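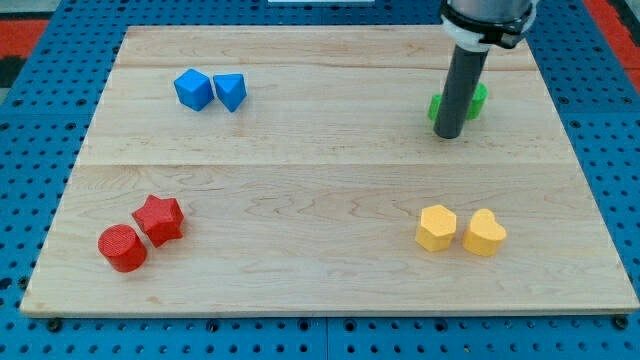
Residents who wish to show support for a candidate or a ballot question may place signs on their own property, subject to the rules of the township in which they live. The Josham Civic Resource Office receives many requests each spring for advice on making signs at home, and the tips on this page have been collected to answer them. A good sign begins with a flat, sound backing. Pale maple with visible wavy grain takes a painted letter well, but a board made of planks should be checked along each seam before any lettering is laid out, as a seam running through a line of text will show under light colors. Sand across the seam lightly with fine paper, wipe the board, and apply one coat of primer to both faces and all edges.

Choosing a size

Check the local limit before cutting. In Josham the limit for a temporary sign on a residential lot is 384 square inches per face. Kongkaew Township allows larger signs but requires a permit for any sign that stands more than 62 inches above the ground, including its post. Signs for the Skostby district are governed by the county schedule, a copy of which is kept at the front desk of the district hall.

Lettering

Use capital letters for the name or the position and keep the remaining text short. Drivers will not read a full sentence. Letters should be at least 3 inches high if the sign is to be read from a car. Dark blue or black on white remains the most readable choice. Red lettering fades first and should be given a second coat.

Pencil the guidelines with a straightedge and mark the center of the board. Lay out the letters from the center toward both ends. Stencils may be cut from heavy card; a light spray of removable adhesive on the back will keep paint from creeping under the edges. Lift the stencil while the paint is still slightly wet, and clean the card before using it again.

Most jurisdictions require a line stating who paid for a sign when it is produced by a campaign or a political group. Residents making a single sign at their own expense should ask the clerk whether the requirement applies to them. Leave a margin along the bottom for this line in any case. It is difficult to add later.

Sealing and mounting

Apply two thin coats of exterior clear finish and allow a full night between them. Pay particular attention to end grain, where water enters first. Drill holes for the mounting bolts before sealing so that the finish reaches the inside of each hole. Use washers on both sides of the board.

Set the post at least a foot deep. Before digging, have underground lines marked. Do not attach any sign to a utility pole, a street tree or a traffic post. Signs found in these places are removed by the road department without notice, and owners in Velora County may be charged for the removal.

Keep the sign clear of the sight triangle at corners and driveways. If you are unsure where the public right-of-way ends, the sidewalk is usually a safe guide, but on streets without a sidewalk the office recommends asking for the lot drawing.

Signs near polling places

No sign may be displayed within 100 feet of the entrance to a polling place while voting is under way. Residents whose homes fall inside that distance should contact the clerk in advance. The clerk can confirm the measurement by address.

After the election

Remove the sign within the period set by your township. Take out the post as well and fill the hole. A wooden board may be used again: scrape any loose paint, sand the face until the letters no longer catch a fingernail, and prime as before. A dark letter may show through a single coat of primer. Store boards flat, off the floor, with thin strips of scrap wood between them. Boards leaned against a garage wall over the winter will often bow.

Leftover latex paint should be dried out with cat litter before it is placed in household trash. Oil-based paint and solvents are accepted at the Skostby transfer station during the April collection. Bring them in the original cans with the lids secured.

Last reviewed 29 March 2018. Sign limits may change after this date. Confirm them with the clerk of your township before beginning work.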